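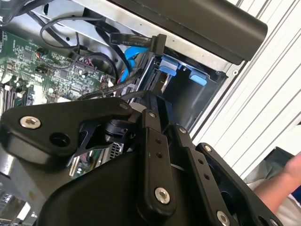

How do you teach a robot to fix a computer?

You can't just tell it. A robot doesn't know what "plug in the blue cable" means. Not at first anyway. So people show it — kind of like when somebody holds your hands on the bat and swings with you.

Way 1: Move it by hand

A person grabs the robot arm and pushes it along. Down to the computer, close the fingers, back up. The arm has sensors in its joints, and they write down every bend and twist. Then the robot can play the whole thing back.

Easy to learn! But your own hands get in the way a lot. And big arms are heavy to push.

Way 2: Remote control

The person holds a controller, or a second little arm. Move it left, robot goes left. Squeeze, the gripper squeezes. Grown-ups call this teleoperation (say it: TELLY-op-er-AY-shun).

Good for tight spots, and a computer is full of tight spots. There's the green board, called the motherboard, with tiny chips all over it. Cables looping every wich way. A SATA cable carries data between the board and a drive. Bump one and it can pop loose.

Who does this?

Archana Shakya teaches robots at a workshop called Ladcombe. She says her first tries were terrible. "I kept squeezing too hard. You can't feel the cable, so you have to watch really close."

One try is called a demonstration, or demo. One demo isn't enough. For one cable job her team did more than 400! Some fast, some slow, some with the computer turned a bit. If the robot only sees it one way, it gets stuck when things move.

Mistakes get saved too. Miss the plug, back up, try again — now the robot has an example of how to try again.

Try it at home

You need 2 people, a blindfold and a cup. One person is the robot. Blindfold on. The other one is the teacher.

First go: teacher guides the robot's hand to the cup. No talking.
Second go: teacher only uses words. Left, right, down, grab.

Which was quicker? Swap over and do it agian.

Plastic cup please, not a glass one.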